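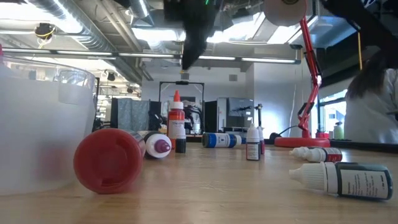 A mesa das tintas, com os frascos tal como andavam.

Olá a todos! Hoje o assunto é a arrumação das tintas, com uns meses de atraso (era para sair em fevereiro, enfim). O texto ficou maior do que eu queria, mas quem me conhece já sabe.

Partilho a oficina com a Marjorie Greenwood e a Chiharu Sugiyama, e entre as três juntámos uma quantidade de tinta que já mete respeito. A Chiharu fez o inventário num domingo à tarde e chegou a 118 frascos, contando as colas e os conta-gotas. 118! E ainda aparecem mais no fundo das gavetas.

Os deitados
Há um vermelho de base redonda, um azul de rótulo branco com letras azuis e, do lado direito, três conta-gotas de ponta branca. O maior dos três é quase preto, a puxar para o verde, e é daqueles tons que eu uso em tudo: sombras, botas, telhados, o que for.

Os de pé
O do bico cor de laranja e líquido vermelho-alaranjado é o mais fácil de encontrar em qualquer confusão. Mais atrás há dois conta-gotas pequenos de tampa branca, um deles vermelho-escuro. Os vermelhos são a minha perdição, tenho 19 e continuo a achar que me falta um (a Marjorie diz que são todos iguais, não são!).

O tampo
Madeira clara, já com uns riscos finos a cruzarem-se ao meio. A Chiharu quer lixar e envernizar de novo, eu gosto dele assim. Por enquanto ganho eu.

Como ficou combinado
Colas para um lado, tintas para o outro, e os conta-gotas por cor na estante nova que mandámos vir da Dametti. Leva 20 por prateleira, se ninguém os enfiar à força. Os rótulos que estavam a descolar levaram fita-cola, e os frascos secos foram fora, com muita pena minha no caso de um roxo que já não se vende.

Se alguém tiver um roxo parecido a mais, deixe recado nos comentários que eu troco por dois vermelhos. Dos repetidos, claro, os bons ficam cá!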